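The Second Life of the Small-Town Movie House

I have a weakness for old movie theaters, and I should confess it right away, because it colors everything that follows. Put me in a strange town with an afternoon to fill and I will walk straight past the museum and the nice little bakery to stand under a marquee with half its bulbs out, reading the titles as if they were poetry. So when I heard that the Figueroa, a single-screen house in a mill town two hours from where I live, was filling its seats on weeknights with dance films, I had my bag packed before I had quite worked out where I would sleep.

The Figueroa has 270 seats, a balcony that closed years ago and reopened last spring, and a lobby carpet in a shade of red I can only compare to cough syrup. For a long while it showed whatever the big chains were showing, a few weeks later and with worse sound. You can guess how that went. The multiplex out by the highway had cup holders and reclining seats and a parking lot the size of a lake, and the Figueroa had a drafty men's room. By the time the present owners took over, there were evenings when the person selling the tickets and the person tearing them and the entire audience could have shared one bucket of popcorn.

What changed things was a series called Womudance, which plays there every October and now spills over into a good part of the winter. It started with a single program of shorts, most of them made by choreographers who had picked up a camera and learned as they went. This past season there were 43 films spread over 14 evenings, and 2,430 tickets sold, in a town where you can cross the whole of Main Street before the light changes.

I went to three of those evenings and I would gladly have gone to more. The first opened with a picture called Cadside, a quiet feature set almost entirely in a rehearsal hall above a tire shop, where a group of women in late middle age are putting together a piece they may never perform. Not a lot happens. Somebody's knee gives out, somebody's daughter comes to visit, the radiator bangs away through every serious conversation. And yet when they finally ran the dance from beginning to end, with no music except their own breathing and the air compressor going downstairs, I could feel the whole room lean forward. The man beside me, who had told me in the ticket line that his wife had dragged him there, had his hat crushed in both hands.

I have tried since then to work out why it got to us the way it did. Part of it is simply size. Most of us now see dance on a telephone, in bits, a few seconds of someone being astonishing in a kitchen before the next thing comes along. There is nothing wrong with that (I have lost whole evenings to it, and happily) but a body moving on a screen thirty feet wide is another matter. You notice the weight of it. You notice how long it takes a tired person to get up off a floor.

Part of it is the company, too. People at the Figueroa talk to each other. They talk before the show and they talk a great deal after it, and the lobby stays open until the last of them has gone home, which on my second night was close to midnight. There is coffee, there is usually a pound cake, and there is always at least one argument going on by the stairs.
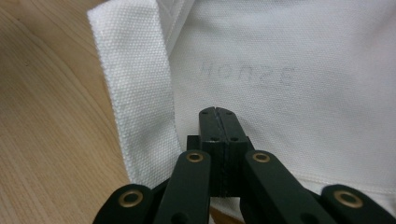
The argument I walked into was over Kodia, the most talked-about film of the season and the one that sent a handful of people out early. It is a science fiction story of sorts, told without dialogue, in which a colony on a frozen moon has forgotten speech and settles all its business by dancing. I thought it was wonderful for an hour and much too long after that. A retired math teacher told me I had missed the point completely, and explained the point to me, and I am sorry to say I missed it a second time. A teenager in a marching band jacket thought the ending was the only good part. We went around and around until the cake was gone.

I can't remember when I last had a conversation like that after a movie. At the multiplex we all shuffle out blinking and go looking for our cars. Some of that is habit, I suppose, and some of it is that the movies themselves have been so thoroughly discussed before we ever sit down to them. By opening night we have seen the trailers, heard which actors got along, and read what the whole thing cost.

The owners are careful not to make grand claims. Dance films pay for the dark months, and the regular releases still pay for much of the rest, along with a holiday sing-along that I am told gets very loud. The roof needs work. The projector is newer than it looks and the heating is older. They would like to fix up the dressing rooms behind the screen, left over from vaudeville days, so that dancers could appear in person on the same night as their films, and they have already cleared out the junk that was stored there.

I plan to be back in October, up in the balcony if I can get there early enough, with a sweater on and a thermos in my bag. Womudance is bringing Kodia back for one late showing, and I have promised the math teacher that I will stay awake for all of it.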